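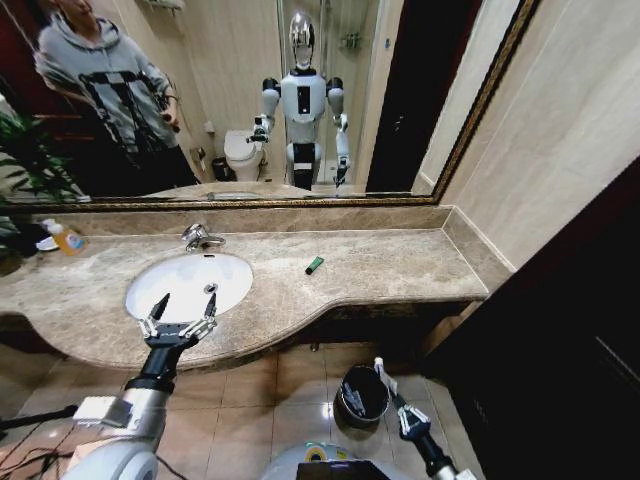 Tips for trying out grippers on a bathroom counter

By Yolanda Benítez
September 9, 2018

Print this page | E-mail this page

If you read my page on drawer pulls you know I like testing hands in real rooms, and the bathroom is the one I keep going back to. Stone, chrome, glass and a big mirror, all in a few steps! Most of what I know about comparing two-finger grippers I learned at a vanity, usually the hard way. These are the tips I wish I'd had taped inside my toolbox back in June.

Start with the small stuff. Everybody wants to go for the soap bottle first. Don't. Put one little thing by itself on the counter - a lip balm, a lighter, a cap off a tube - and try to pick it up from three angles. A gripper with pointed fingertips gets under a round thing nicely but will squirt it across polished stone if you close too fast. Slow the close down before you blame the tips.

Open the fingers before you get to the counter, and come in from above. If you open them down low, the linkages swing out sideways, and on some hands they swing out a lot farther than you'd guess. I chipped a perfectly good soap dish at the Clondumham apartment that way.

Check the mirror. A wall mirror fools depth cameras like crazy, and the camera may decide there's a whole second room back there. I hang a towel over the glass for the first run, write down how the arm did, then take the towel off and do the same run again. The gap between those two scores tells you more about your camera than any spec sheet.
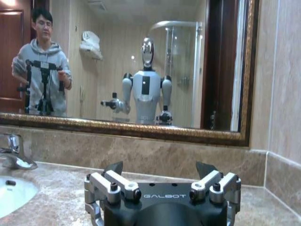
Do I need a wrist camera if I've already got one in the head? For counter work I'd say get one. The head camera loses the fingertips as soon as the arm reaches in front of it, and that's right when you need to see them.

Set the wrist camera so both fingertips show with the fingers wide open. Then close them and check again. A bit of the housing along the bottom is fine, and I like having it there because you can tell at a glance if the mount has slipped.

Use the same list for every hand you try. Mine has 26 pickups on it, and I did 417 tries with the Storkeck fingers and 615 with the Troltel ones before I'd say out loud which I liked better. (Troltel for flat things, Storkeck for anything round. I keep both.)

Cards are the worst. A flat card on smooth marble will beat nearly any two-finger hand if you come straight down on it. Slide it to the edge of the counter with one finger, let it hang over a little, and pinch it there. If you've got two arms, hold the far side down with the other one and go gently.

Controllers: hold them the way you'll hold them an hour from now, elbows in. I always start out with my arms stuck way out and then wonder why my last twenty tries are so sloppy.
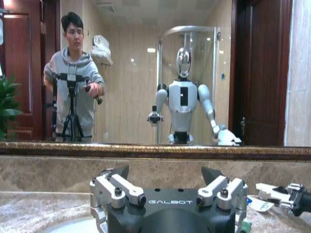 Colm Brophy wrote in to say he skips the towel and turns the arm so it comes at the counter from the side, which keeps most of the mirror out of the wrist view. He also says to wipe the fingertips between runs, as soap film made his rubber pads look worse than they were. I tried the sideways thing and it works pretty well on a long counter. On a short one I kept bumping the faucet - so back to the towel for me.

One more, and then I have to go pack up for Cisternas. Write the fingertip type on your score sheet at the top, in pen. I have a whole folder of good numbers from last year and no idea which tips I was using.

Last updated: two new tips added, cards and controllers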